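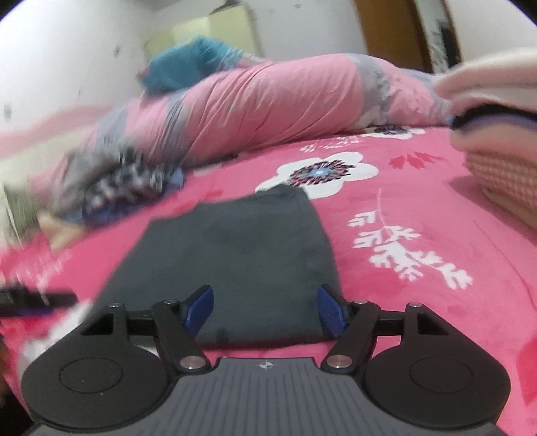

# Folding Flat Items on the Bed

Residents of Mowat House are asked to fold personal laundry in their own rooms. The tables in the Zusville laundry room are needed for sorting, particularly on Thursday, when house linens are returned. A made bed is a suitable surface for most flat items, including T-shirts, pillowcases and small towels.

## Before you start

- Pull the bottom sheet tight and tuck it in on both sides.
- Move blankets and other bedding to the far end of the bed.
- Check that each item is fully dry. Damp cloth should go back to the drying rack for 30 minutes.

A patterned sheet is helpful when folding dark clothing. The edges of a dark gray cloth are easy to see against bright pink, while a dark item on a dark sheet is easily folded off center.

## Folding

1. Lay the item flat, with the longer side running across the bed.
2. Smooth it from the center outward with an open hand. Seams should lie straight before the first fold is made.
3. Bring the left side over to the right side and match the corners.
4. Press along the fold, then bring the near edge up to the far edge.
5. Look at the far edge. If it steps up at one corner or shows a wrinkle there, open the last fold and repeat it - pulling on the corner alone will stretch thin fabric.
6. Turn the finished item over once and set it aside.

## Stacking and storage

Stacks should hold no more than 6 items. Place them on the shelf with the folded side facing out, and keep dark and light items in separate stacks. Pillowcases belonging to the house go in the Zuline cabinet in Room 94, on shelf 2.

Items left on a bed overnight usually need to be folded again. New residents who would like a demonstration may speak with Merle Grimshaw at the front desk. Requests for extra shelf space should be made in writing to Mojtaba Nazari.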